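### 3.2 Workspace rules for kitchen recordings

The rules in this section were written after the first month of work at the Istham site, when operators prepared the counter in their own way and the results were difficult to compare. Santoso and Vasiliu proposed a short protocol, and the Tollanport site adopted it in March with small changes. It has three parts.

**Clearance.** Before each session the operator moves the arm slowly along the planned path and checks that the elbow and the cables do not touch any object. If an object must stay inside the path, it is written in the session sheet. The minimum clearance for the elbow is 30 mm.

**Force.** When the gripper holds a handle, the pulling force is limited to 17 N. A drawer that does not open under this limit is recorded as a failure, and the operator is not allowed to help by hand.

**Clutter.** We do not remove the normal objects of a kitchen. The Flirkside guideline, which we used as a starting point, asks for a cleared surface of 900 mm in width. We found this too strict for our purpose, because a policy trained on cleared counters is not tested by real ones.
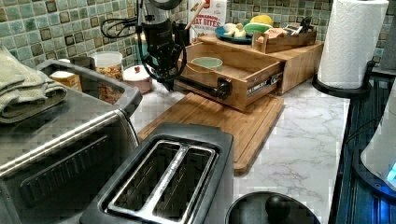

*Figure 4. Drawer task under the clutter rule.*

Drawer tasks need more care than simple picking, since the load can move together with the drawer. In Figure 4 the gripper is at the dark handle, the drawer is open with a small bowl inside, and the plate on top of the organizer carries a lemon and a garlic bulb. For such a layout the protocol asks that the contents of the drawer and the objects on top are listed separately. Of the 810 sessions reviewed, almost all followed this point; the missing lists came mostly from the Wednesday shift, and we excluded these sessions from the comparison in Section 4.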